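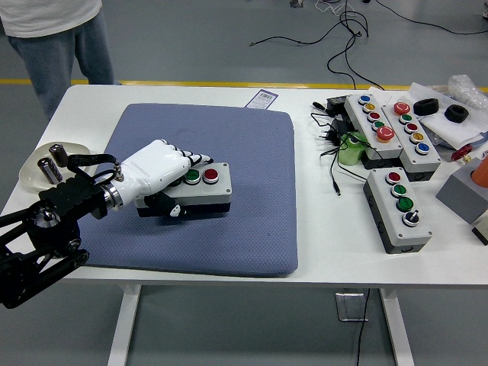
Hand trials move on to buttons

The manipulation group has spent most of June and the weeks since comparing two end effectors for the Fothergill panel work, and there is now enough to report. The job is a dull one on paper: press the right button on a control box, let go, and do it again without shifting the box or missing the travel. Fothergill want an arm that can work the same push-button stations their operators use, with no changes to the stations.

The two candidates are the anthropomorphic hand and the Brellar parallel gripper we already had on the other arm. Both were driven by the same controller, with the same approach path and the same speed limits. Kirsty Rudd wrote the test sequence and Njål Åberg looked after the arm.

We started with the two-button box, green and red, on a padded mat. Each end effector did 1000 presses, split evenly between the colours. A press counted only if the contact closed and opened again within the time limit. The Brellar gripper, with its jaws shut and used as a blunt poker, missed 4. The hand missed 60.

That looks bad for the hand, but the misses were not spread evenly. Most came in the first part of the run, when the index finger was coming down at too shallow an angle and sliding on to the bezel. Hongjun Yin changed the wrist angle and the last 900 presses were much cleaner. We have kept the early ones in the total because the gripper was not given a second go either.

Where the hand did better was in keeping the box still. With the thumb curled down the front of the box, the finger has something to push against, and the box stayed where it was put. The gripper tended to walk it across the mat, a little with each press, until the camera had to find it again. Clamping the box would fix this, and Fothergill's stations are bolted down anyway, but the hand-held pendants are not and they are on the list for later.

The five-button boxes are next, then the one with the rotary selector. The selector is the part we expect to give trouble. The gripper can hold the knob but the wrist has to turn about exactly the right line, and our calibration is not good enough for that yet. The hand may be more forgiving. Celeste Macedo is working on a grasp for it and would like to hear from anyone who has turned small knobs with a similar hand.

The mushroom buttons need more force than the plain ones. Please do not raise the finger current limit to get round this. Njål has set it where it is for a reason and will go through it with anyone who asks.

On the camera side, the head view is fine for finding the box but the finger covers the button at the moment of contact. We tried going by joint position alone and it was not reliable. Carol Lambert has a second camera on order, to be mounted low and to one side, and the runs on the two-button box will be repeated once it is fitted.

The logs are in the Sarkedance folder on the shared drive, one file per run, with the early hand presses marked. A write-up for Fothergill is due on 2026-08-12. Comments on the draft should go to Kirsty before then.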